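Ticket 390 – Wind instruments drop out on starboard tack above 15 knots
Boat: Farside
Opened by: Bouchra Chiraibi, navigator
Product: Nutard masthead unit and processor, firmware as delivered
Status: Closed

Original report

We lose true wind angle and true wind speed on the deck displays when the boat is on starboard tack and heeled. Boat speed, heading and depth stay up the whole time. On port tack everything is fine. At the dock everything is fine. It lasts anywhere from a few seconds to a few minutes, then the numbers come back without anyone touching anything. The processor log shows fault code 307 each time.

Already tried before opening this ticket:
Restarted the processor. No change.
Swapped the two deck displays. No change, both go blank together.
Cleaned the connector at the mast base and packed it with grease. No change.
Reset the wind calibration table to factory. No change, and now we have to redo the table.

Reply from support

Code 307 means the processor has stopped getting good data from the masthead unit. It does not say whether the fault is the unit, the cable or the supply. Please measure the voltage at the mast base with everything switched on, and check whether the cable can move inside the mast when the boat heels. Leave the calibration table alone for now. It can't cause a dropout.
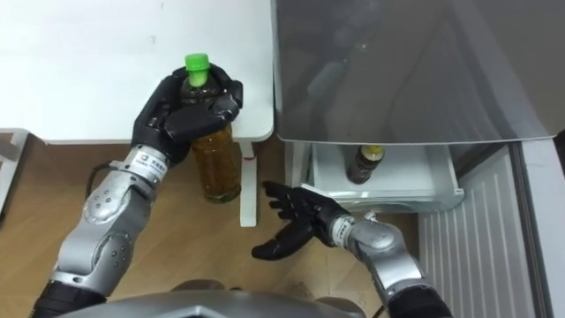 Voltage at the mast base is 12.6 with the engine off and the autopilot running, so I don't think it is supply. The spare masthead unit from Naciri was plugged in on the bench and ran for an hour without a single 307. We also checked the oil from the keel hydraulics while we had the panels up, in case a leak had reached the junction box under the mast step. If it had, I would expect a film in the box about the color of the liquid in the bottle with the green cap, that same amber. The box was clean and dry, so you can cross that off. The cable does move. With the mast in, you can pull a good hand's width of slack out at the base and it goes back up by itself.

Reply from support

Thanks, that helps. A cable that moves that much is not clipped properly somewhere above the deck. Please do two things. First, fit the spare unit at the masthead and sail with it, so we can rule out the original. Second, with the boat on the dock, have someone go up and flex the cable by hand where it comes out at the top while you watch the log.

Update, Aug 27, 2019

Spare unit fitted. We went out for the afternoon with the J1 and full main, 17 to 19 knots of wind, flat water. Starboard tack, first dropout after four minutes. Same code. Port tack, none. So it isn't the masthead unit.

Back on the dock we did the flex test. Nothing at the top exit. Then we had the bowman go down the mast in steps and push on the cable through each halyard slot with a plastic rod. At the second spreaders he got a 307 every time he pushed to port. Pushing to starboard did nothing. On starboard tack the boat heels to port and the cable drops to that side, so it fits.

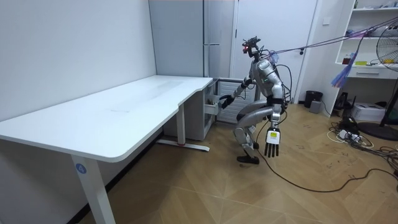
We pulled the cable the next morning with a messenger line on the end. The jacket is worn through for the length of a finger where it had been lying against the end of a spreader bolt. The shield is broken and one of the data cores is down to a few strands. The bolt is longer than the one on the other side and has a rough end. The rigger thinks it was changed when the spreaders came off last October, and I have asked for the work sheet.

Reply from support

That is your fault. Please do not splice it inside the mast – a joint there will work loose. Run a new length in one piece. You can use the Droltex cable you have on board, it has the same number of cores, but connect the shield at the processor end only.

Final update

New cable run from masthead to mast base, in conduit this time, with the conduit fixed at both sets of spreaders. Long bolt replaced and the end filed. Shield connected at the processor end as instructed. Original masthead unit is back up and the spare is in its box.

Sailed two days, wind up to 21 knots, both tacks, some hard reaching. No 307 in the log. Wind calibration is partly redone, and upwind angles now agree within two degrees tack to tack. Downwind still to do when we get a steady breeze.

OK to close from our side. Could you add a line to the manual under 307 about checking the cable at the spreaders? It only mentions the connectors.

Reply from support

Closed. Manual note passed on as request 97.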